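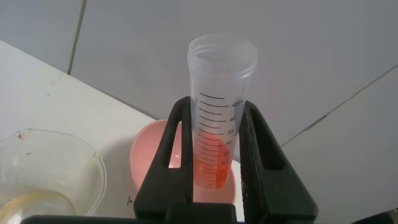
Measuring out by the millilitre: orange-red liquid in a plastic cylinder.

News > Learning > Evening classes

Search this site Go

Adult science evenings are coming back to Skoloma

I've been sitting on this one for a week and I'm so glad I can finally write it up. The adult science evenings at Skoloma are starting again in January, after two winters without them, and booking opens on Friday at nine in the morning.

If you moved here recently you may not know what the fuss is. The evenings ran for years in the old Celgate building, up the stairs past the bike racks, and they were for anyone who'd left school thinking science wasn't for them (me, for one — I got as far as the periodic table and gave up). You turned up after work, did a bit of chemistry or a bit of plant biology, had a biscuit and went home knowing why bread rises. Then the heating packed in, the money went elsewhere and the whole thing was shelved.

What changed? Mostly a petition. Nanami Noguchi, who did the course twice, started one last spring at the library desk and it ended up with 1,990 names on it. I signed it myself, so I can't pretend to be neutral. The college agreed to look again over the summer, and the heating has been replaced, which I can vouch for as I had to take my jumper off during my visit.

There are 36 places for the first term, and the fee is 139 pounds for the lot, with a lower rate if you're on benefits or under 21. Deepak Kushwaha is running the chemistry half and Mayu Kaneko has the biology. I caught Deepak on the phone and asked what beginners find hardest. "Reading a scale properly," he told me. "People bend down, they stand up, they get three different numbers. We spend most of the first night on it and they always moan, and by week four they're correcting me."

Mayu's half starts with seeds and moves on to pond water, and she'd like people to bring their own in a clean jam jar if they can. She's also planning a Saturday walk along the Sturara path to look at mosses, weather allowing. I've asked whether children can tag along to that and the answer is a maybe. 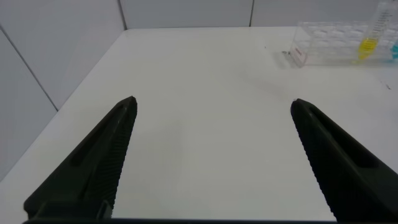
White tabletop, Celgate.

A few practical bits, as I know I'll get emails. Classes are in the evening from seven until nine. You don't need any qualifications, and there's no exam at the end, though you can ask for a certificate if your work wants one. Lab coats are provided but sturdy shoes aren't, so no sandals please. The lift is working. Parking is still dreadful and I'd get the bus — the stop is right outside and the last one back into town goes at twenty past nine, so don't hang about chatting like I used to.

The café downstairs, Obi, will stay open late on class nights. Ji-hoon Jang behind the counter says there'll be soup, and he's promised to bring back the cheese scones if enough people ask. Please ask!

I did wonder whether it would all be over again by Easter. The college says the money is there for 30 weeks in total, so that's the first term and the two after it, and they'll look at numbers before deciding on anything further. Daichi Honda at the college office is taking names for a waiting list too, in case the first lot of places goes quickly. You can book with him in person or over the phone, and the online form should be up by Friday morning.

I've already got my jam jar on the windowsill.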